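Magnesium and water pills, same time of day?
Posted 2024-10-07 in Heart and Blood Pressure

Vesna Nikolaidis
My doctor put me on a water pill in May. I also take magnesium from Gakix for leg cramps, one tablet at night. Should I be spacing them apart? My last reading was a bit high and I don't want to mess anything up.

Hildegard Strobel
It depends which water pill you have. Some make you lose magnesium and some make you hold on to it. Call the pharmacy and read them both labels.
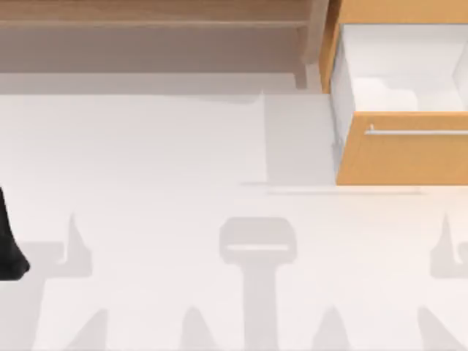 Does it matter if the magnesium is taken with food?
Taking it with a meal is easier on the stomach for most people. Mine gave me cramps and the runs until I moved it to dinner.

Wallner 881
I take 8 pills a day and have them all at breakfast, never had a problem. Cut back on salt too.

Vesna Nikolaidis
Thanks. I'll call the pharmacy in Skirkwood and ask about the kidney blood test as well.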